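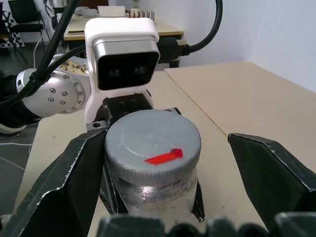
Jar with screw-top lid and red tape.

About us

Trundby is a small company that makes pickles, chutneys and fruit preserves. Our kitchen is in Nundau, in the old part of the town near the river. The company was founded by Wakana Katayama, who came to Nundau to study and stayed to cook. In the beginning she made plum preserve after the recipe of her grandmother and sold it on Saturdays' market, 30 jars at one time.

Today we are nine people and we make 526 jars on a normal working day. The recipes became more, but the way of working is still the same. We cut the fruit by hand, we cook in open pots and we use less sugar than is usual. For this reason our preserves must be kept in the refrigerator after opening.

Our fruit

Most of our plums and apples come from the Cassim valley, from three families with whom we work since many years. The harvest of plums ends in October and this is for us the busiest month. In a good year we receive roughly 2000 crates. When the year is bad we make less, and some kinds are then sold out before spring – we ask for your understanding.

Our shop

The shop is in the same building as the kitchen. You can taste everything before you buy it. We also sell bread from the bakery Cotuvau, which is our neighbor, and in winter there is hot apple juice.

We take back empty jars with their lids. Please rinse them and take off the label if it comes off easily. For each jar you get a small discount on your next purchase.

Cooking courses

Wakana teaches a course for beginners in spring and again in fall. The groups are small and the places are given in the order of registration. Schools are welcome too – please write to us early, so that we can find a morning without cooking.

For restaurants and shops we deliver from 400 jars per year. Please ask for our price list.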